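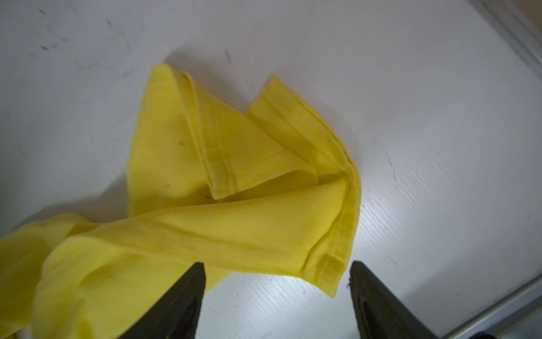
Does a higher success rate on cloth folding mean the policy has learned to fold?

Only if you know what was counted as a success, which starting states were allowed, and who was doing the judging. Most of the papers on this week's list give you one of those. Please read with that in mind before Thursday.

Notes for Session 11: Learning to handle cloth from demonstrations
Instructor: Morfudd Trevor
Lab section: Ieuan Lewis

1. The claim we are looking at

The Jusotwood report trains a policy on 200 demonstrations of flattening and folding a single garment. A person drives the arm, the cameras and joint positions are recorded, and a network is fit to predict the next short stretch of motion from the current images. The authors say the result "handles arbitrary crumpled configurations." I would like you to be suspicious of the word arbitrary for the whole session.

A crumpled shirt has no small set of numbers that describes it. A rigid block on a table needs a position and an orientation. A shirt can be bunched so that a hem lies over the middle of the body and a sleeve is underneath where no camera will find it. You can't list the states, so you can't sample them evenly, and "arbitrary" ends up meaning whatever the person resetting the table tends to do. Some people drop the shirt from shoulder height. Some scrunch it and set it down. These give different heaps, and the report doesn't say which was used.

2. What the wrist view gives you

The usual argument for a wrist camera is that it sees the contact. I accept half of it. Close up, you get the local shape of the fabric near the fingers: a fold, an edge, a line of stitching. Hems matter a lot here. They are thicker, they hold their shape, and a grasp on a hem often moves the whole garment in a way that a grasp on loose fabric doesn't.

The other half of the argument is weaker. From that close, the policy can't easily tell a bottom hem from a sleeve hem, and a folded edge can look like a real one. It may also be reading things that have nothing to do with cloth, such as glare on the table, a scuff, or the metal edging. If all 200 demonstrations were recorded at one station, those cues are constant and the network is free to use them. Chin-lung Mak's test in the Wogan study was simple — cover the tabletop with a plain sheet and run it again. I wish more people would do this. It takes a few minutes.

3. Counting successes

The report gives 103 evaluation trials. Read the appendix on how they were scored. A fold counts if "the final shape is acceptable to the operator." The operator knew which policy was running. There was no second scorer and no saved overhead photo to check against.

Compare the Tular protocol by Ffion Ruddock, which you have as a separate handout. It fixes the reset procedure, stores the starting state, and has two people score the final state without knowing the method. The numbers in it are lower. I don't think the robot is worse.

Also look for retries. If a grasp misses and the arm tries again, is that one trial or a failed one? Both answers can be defended, but the report uses the first in its main table and the second for the baseline. Evander Paterson raised this at the Nisville workshop and the revised version still has it.

4. What I think does hold up

The ablation on action length is decent. Predicting short stretches of motion works better than single steps on this task, the gap is large, and it shows up with both garments tested. I would repeat that result to someone else. I would not repeat the headline figure.

5. For lab

Pick one garment. Write your reset procedure before you touch the arm, in enough detail that another group could follow it. Swap procedures with that group and run theirs. Log every attempt, including the ones where the gripper closes on nothing or pinches the tabletop. Hand in the raw log with your write-up; Ieuan will not grade a percentage without it.

Reading for next time: the Wogan study, sections 2 through 4, and the appendix on lighting.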